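Part 3: Sanding back and sealing the table top

Right, you've got the legs on, the thing stands up on its own and you're probably itching to put a mug on it. Please don't! The Kunia table comes with a bare top, and bare wood drinks tea like nobody's business. I've finished a fair few of these now for the workshop at Fledton, and this part of the guide is how I do it at home, on my own kitchen floor, with ordinary bits and pieces.

Leave yourself a whole weekend. The work itself is short, but the drying isn't, and if you rush the second coat you'll be back at step 1 with a sulk on.

What you'll want to hand

The tin of Umard hard oil from the box (the small one, not the wax)
Sandpaper in the grits from the finishing pack, finest one last
A cork block, or any flat offcut that sits nicely in your palm
Lint-free cloths, more than you think
A dust mask that fits you properly
An old sheet for the floor

Before you start

Open a window at each end of the room if you can. I put the sheet down first, then the table on top of it, and I tuck the edges of the sheet underneath so I don't trip over them (learned that one the hard way, with the lid off the tin).

Masks are easy enough to find. The N95 cup-shaped ones are fine for hand sanding, and buying a bag of them makes sense if you've got the bench to do as well. Try one on before you make any dust, pinch it round your nose if it has a strip, and breathe out hard. If you feel air shooting up towards your eyes, shuffle it about and try again. 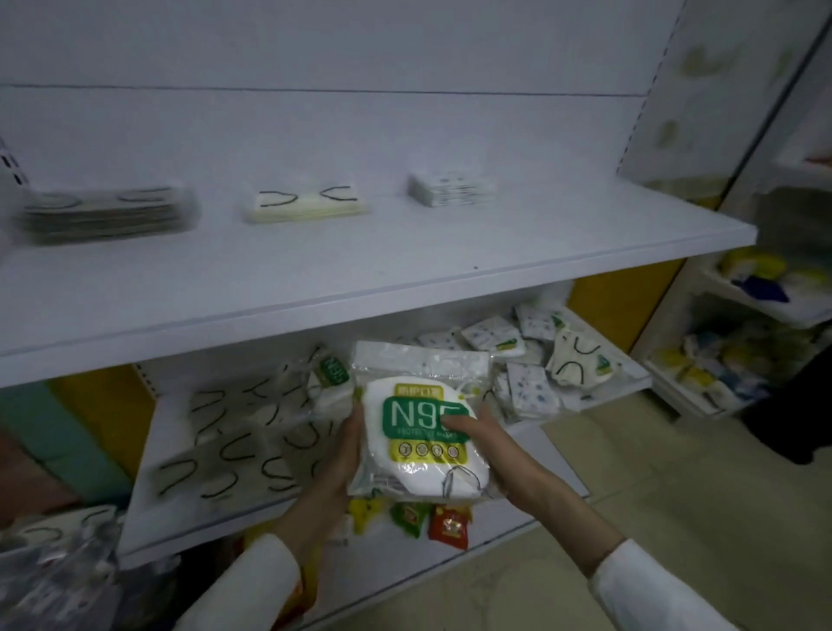

Sanding

1. Wipe the top over with a dry cloth and look along it with a lamp held low at one side. Any pencil marks or glue smears show up straight away. Circle the worst ones lightly so you don't lose them.

2. Wrap the coarsest paper round the block and sand with the grain, long strokes from one end to the other. Don't scrub at one spot, however tempting. You'll make a dip, and you'll see that dip every breakfast for the rest of your life.

3. Do the edges by hand, without the block. Two or three light passes takes the sharpness off.

4. Brush off the dust, change to the finer paper and go again. It feels like nothing is happening but keep going, it's smoothing out the scratches from before.

5. Wipe the whole top with a barely damp cloth and let it dry. It'll feel furry afterwards! Perfectly normal, the fibres have just stood up. One quick pass with the finest paper and it's like silk.

Note: if your top is the Ugwu veneer version (there's a sticker on the underside), skip the coarse paper completely and start at step 4. The veneer is thin and you can go through it faster than you'd believe.

Oiling

6. Stir the oil, don't shake it. Shaking fills it with bubbles and they end up on your table.

7. Pour a small puddle in the middle and spread it outwards with a cloth. You want the wood to look wet all over, but nothing standing on the surface.

8. Wait 20 minutes, then wipe off everything that hasn't soaked in. Be thorough here. Any oil left sitting goes sticky, and sticky oil collects cat hair (ask me how I know).

9. Leave it for at least 6 hours before you touch it, overnight if you've got the patience.

10. Rub the top down very gently with 600 grit paper, wipe it clean and put on a second coat exactly as before.

CAUTION: oily cloths can heat up and catch fire by themselves if you leave them scrunched in a heap. Lay them out flat outdoors until they're stiff and dry, and only then put them in the bin. I don't leave mine indoors even for a cup of tea.

If it goes wrong

Patchy shine: usually a thirsty bit of wood. Dab a little more oil on the dull area, wait, wipe off.

Sticky the next day: wet a cloth with fresh oil, rub it over the tacky part to loosen it, and wipe dry straight away.

White ring from a cup: let it be for a day or two first, as plenty of them fade. If it's still there, sand lightly with the finest paper and re-oil that patch.

Give the top a week before hot plates or anything heavy goes on it. Part 4 covers the drawer runners.

Haruna Kuroda, updated March 6, 2018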